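What the City Leaves Behind
The Camholm lost property office has outlived three transit operators and most of the ideas about how it should be run

Nov 4, 2020
By Nadine Mahasneh

The counter at the Camholm lost property office opens onto a side passage of the Olberg line terminal, between a shuttered newsstand and the stairs to the northbound platform. Travelers who have used the station for years often do not know the office exists until they need it. A small enameled sign hangs over the passage, and the staff have asked on several occasions for a larger one. The request is now with the city's property department.

Few public services are as little studied as the return of lost goods. Transit agencies publish figures on punctuality, crowding and fare income, but what becomes of an umbrella left under a seat is generally treated as a matter of courtesy. Camholm is unusual in that it has kept a continuous register since the office was founded, and unusual again in that the register has been preserved. The early volumes are held in the municipal archive. The later ones stand on a shelf behind the counter, where they are still consulted.

Austra Rätsep has managed the office for most of her working life. She regards the register as the center of the service, ahead of the storeroom and the counter itself. An article that is well described can be returned, in her view, even when the owner calls weeks later and remembers it badly. An article that is poorly described may sit within arm's reach of the clerk and never be found.

"A person will tell you the bag was blue," she says. "The bag is green. It was blue in the store, under those lights, and it has been blue in their mind ever since. We have to leave room for that."

The language of loss

The office trains its clerks in description before it trains them in anything else. New staff spend their first weeks writing entries that are then read aloud to a colleague who has not seen the article. If the colleague cannot pick it out from the shelf, the entry is written again. Color is recorded in the broadest possible terms. Brand names are noted when they appear on the article and are never guessed from its shape. Damage is considered the most useful detail of all, and the least likely to be volunteered by an owner.

The method owes a good deal to Eglītis, a clerk of the office's second decade whose handwritten manual remains in use in photocopied form. Little is known about its author beyond the surname, which appears on the cover and in the wage books. The manual runs to 24 pages and is strict in tone. It forbids the words "nice," "ordinary" and "old." It advises that gloves be entered singly even when they arrive as a pair, on the ground that a pair may be two people's misfortune. It has a full page on keys, which the author considered nearly impossible to describe, and it concludes with instructions for closing the stove, now of no practical use.

Some of its rules have been relaxed. Gloves are today entered as pairs when they match. The rule on perishable food, which once allowed a cheese to be held overnight for its owner, has been replaced by one that does not. The prohibition on the word "nice" has been retained.

Povilas Kütt, who joined the office from the station's ticketing staff, was at first skeptical of the manual. He has since prepared an index to it. He points out that most of the disputes at the counter arise from ordinary words that two people understand differently. A satchel, a briefcase and a book bag may be the same object. A child's jacket may be a small adult's jacket. The index lists such pairs, and clerks are expected to search under both.

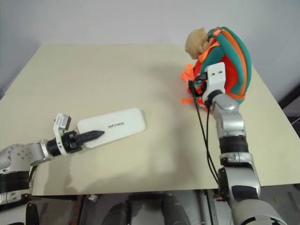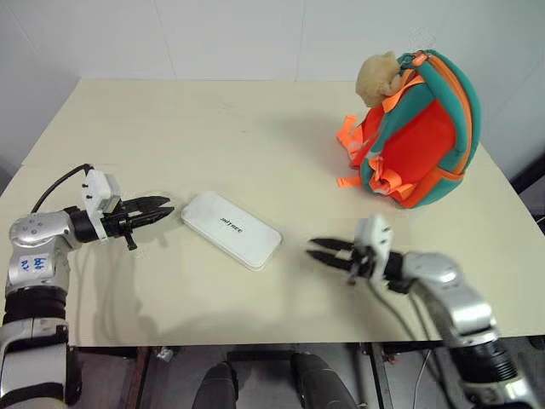 The move from paper to an electronic register was begun with some reluctance. The system in use today, called Vakico, was written for the office by a local contractor and has been revised several times at the request of the clerks. Its first version required a category for every article and offered too few of them. Musical instruments, medical aids and sporting goods were grouped together, with the result that an owner asking after a clarinet could be shown a list of crutches. The present version permits an entry to stand in more than one category, or in none.

Ms. Rätsep insisted on one further change. In the first version, an entry was closed automatically at the end of the holding period and could no longer be searched. Owners do not observe the holding period, however, and a clerk who cannot say what became of an article is in a weak position at the counter. Closed entries can now be read indefinitely, together with a note of where the article was sent.

Where things go

In the last full year for which the register has been reconciled, the office received 825 articles of clothing. Of these, 276 were returned to their owners. The proportion is lower than the public tends to expect and has scarcely changed over the decades for which comparable records survive. Telephones and wallets fare considerably better. Umbrellas fare worse than any other class of object, and the office no longer makes active efforts to trace their owners.

Articles that remain at the end of the holding period pass through one of several channels. Clothing in good condition is laundered and given to a shelter near the terminal. Books go to the hospital library. Spectacles are collected by an optical charity, which has asked that cases be kept with them where possible. Items of value are sold at a public auction held each November in the former parcels hall, and the proceeds are paid into the general transit fund.

The auction has a following of its own. Dealers attend for the watches and cameras, and a number of residents come every year without evident intention of buying. Cathal Tully, a furniture restorer with a workshop near the river, has attended for long enough to have opinions on its decline. He recalls whole tea services and, in one year, a dressmaker's form in its own wooden crate. The lots of recent years have been smaller, and a larger share of them require charging.

"People used to travel with things that weighed something," Mr. Tully says. "You could see what they'd been planning to do when they got there."

This year's auction has been postponed, and the lots are being held in the parcels hall until a new date can be set. Passenger numbers on the Olberg line fell sharply in the spring, and the volume of lost goods fell with them. The office closed its counter for a period and handled inquiries by telephone. When it opened again, the clerks found that the pattern of losses had shifted. Commuters' belongings had become rare. Shopping, garden tools and household goods made up more of each delivery from the trains.

The question of merit

It is fair to ask whether a service of this kind should be maintained at public expense. The question has been put formally on several occasions, most recently in a review of station services prepared for the city by Candela Vallejo, an independent consultant on public administration. The review considered a merger with the police property store, a contract with a private operator, and a fee to be charged on collection. It examined 419 entries from the register in detail and interviewed owners wherever they could be reached.

Ms. Vallejo recommended against all of the changes under consideration. The police store, she found, is organized around evidence and is poorly suited to the casual inquiry. A private operator would have reason to favor articles that were cheap to store. The fee was rejected on the strength of the interviews, in which owners of inexpensive but cherished articles said that they would have hesitated to come forward had they been asked to pay. Her report notes that the value an owner places on an article is seldom visible to the person who finds it — a point the manual makes as well, in rather fewer words.

The review did find fault with the office in certain respects. Its hours were judged inconvenient to people in regular employment. Its correspondence was slow. The report also observed that inquiries were accepted in a single language, although a substantial part of the riding public speaks another at home. A second inquiry form has been drafted in response, and evening hours will be tried once normal timetables are restored.

There remains the matter of the storeroom, which the review described as adequate and which the staff describe otherwise. It was built for parcels, and its shelves are too deep for small articles and too shallow for strollers. Skis are kept in the corridor. A proposal to take over part of the vacant newsstand has been submitted, together with the request for the larger sign, and the clerks have been told to expect a reply on both after the budget is passed.

Inquiries to the office may be made at the counter or by telephone during station hours. Callers are asked to have ready the line, the direction of travel and, where they can recall it, the side of the car on which they were seated.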